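How to Wrap a Handle With Tape So It Stays Wrapped

Most tape jobs are done in a bad mood. Something slipped, someone swore, and the nearest roll got used. If you have ten minutes and a slightly better mood, you can do one that lasts until September.

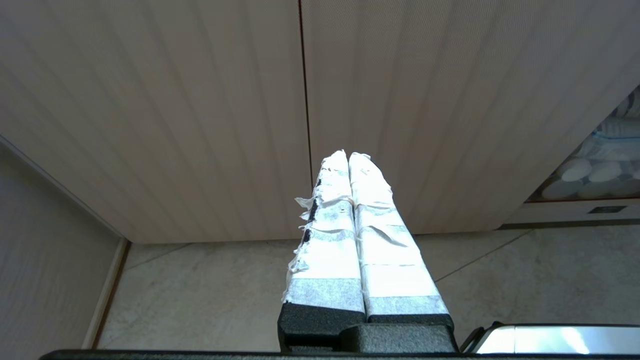
What you need

A roll of cloth tape, sometimes sold as athletic tape. Scissors that cut. Rubbing alcohol and a rag. A sheet of 800 grit sandpaper if the handle is glossy. I use a plain white tape from Dratlow, which costs more than it should and comes off the roll without a fight. The Umitz stuff is cheaper and fine for brooms.

Step 1. Take the old tape off

All of it. I know the bottom layer looks solid. It is solid the way a stale cake is solid. Peel what will peel, then warm the rest with a hair dryer and roll the gum off with your thumb. This is the dull part and you should put the radio on.

Step 2. Clean the handle

Wipe it down with alcohol and let it dry. Wood handles get a light sanding first. Skip the sanding on rubber or foam, and try the alcohol on a small spot before you commit to the whole thing.

Step 3. Start at the bottom

Make one full turn straight around the end of the handle, pulled snug. Then tip the roll to a slight angle and start climbing. Each turn should cover half of the one before it. On a hammer with a 30 centimeter handle you only need to cover the part you hold, whatever your pride tells you.

Keep the pull even. If you haul on it like a mooring line, the tape will spend the next week creeping back to its original length, and the edges will lift.

Step 4. Go around the curves

Tape hates a bulge. Where the handle swells, cut a shorter strip and lay it on by itself, then carry on past it with the main roll. Wrinkles can be pressed flat while the glue is fresh. By Wednesday they are permanent and you will feel each one.

Step 5. Finish with a clean cut

Cut the end with scissors. Torn ends grow whiskers, whiskers catch on gloves, and soon you own a handle with a fringe. My neighbor Aishwarya Chacko rounds off the corner of her last strip, and I have stolen the idea without credit until now.

Press the end down hard and roll the whole handle on a table a few times under your palms.

Step 6. Leave it alone

Overnight is best. An hour will do if the fence is falling down.

When to redo it

Loose flaps can be trimmed once. After that, go back to Step 1. Adding another layer over a bad layer is how my old Bellent rake got a grip the size of a rolling pin, and it still turned in my hands.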